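Notebook, April, 14:20
Handheld gripper capture, pose drift check

Reran the relative-pose test with the new extrinsics. Ildikó Kozma's suspicion from last time was that most of the error comes from the cube-to-fingertip transform and very little from the head tracker. Protocol unchanged: both grippers held out in front, tips facing across a small gap, hold, then open and close twice. 32 takes at the Latholm site, 30 kept. The 2 rejects lost the left cube for too long to interpolate.
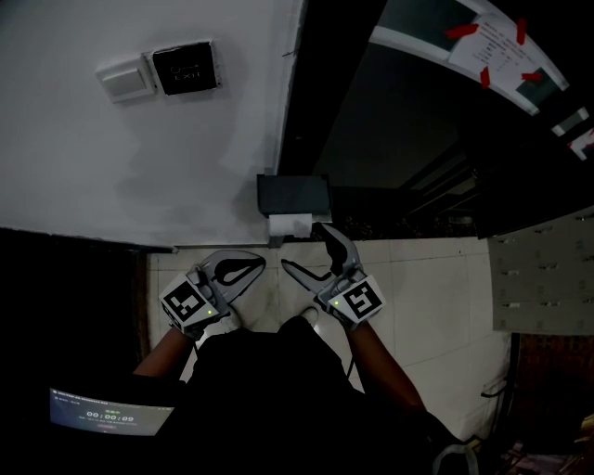

Inter-gripper distance is the number I care about, and head pose drops out of it as long as both cubes are solved from the same image. Per-image solve, no smoothing, then median over the hold. Left cube is turned so that two of its faces show, which gives the solver corners on more than one plane — the ambiguity flips we had with a single face should go down in that pose. Dim light over the pale tile is a worry for exposure, so I fixed shutter and let gain float.

Result: spread over the hold is down to 70 percent of the old value. Bias unchanged. Szabolcs Illés thinks the remaining bias is finger flex under squeeze. Plausible, not tested.

To do:
— refit the right transform separately, stop mirroring the left
— repeat at Grasstead with the lights up
— ask Ildikó for the old Rathjen calibration file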